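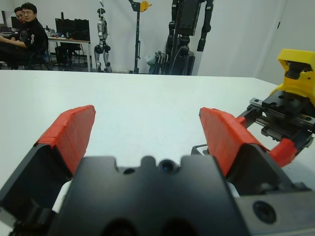

Figure 1. Robot gripper at a white table, two men at a desk behind.

4.2 Sourdough starters and kitchen temperature

The results from the Colla kitchens were a delight to work through! We followed 40 starters, all fed with the same Varnura rye flour, and logged 309 feedings over the summer. Starters kept on a shelf near the oven reached their peak 2 hours sooner than those kept in a pantry, and the gap held up in nearly every household (the Carrasco kitchens, with their thick stone walls, showed a smaller one). We were especially pleased to see how steady the pantry starters were. Their peak times barely moved from one feeding to the next, even in the hottest part of July.

Smell scores were messier. Nine households reported a sharp, vinegary note by the second week, mostly where feedings had been skipped. Regular feeding brought the scores back up, often within days.

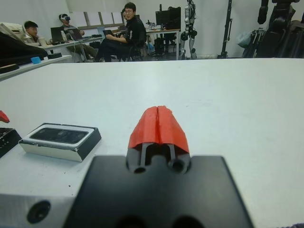 Does a faster rise mean a sourer loaf?
Speed and sourness were only weakly linked in our kitchens; skipped feedings had a much stronger effect on taste.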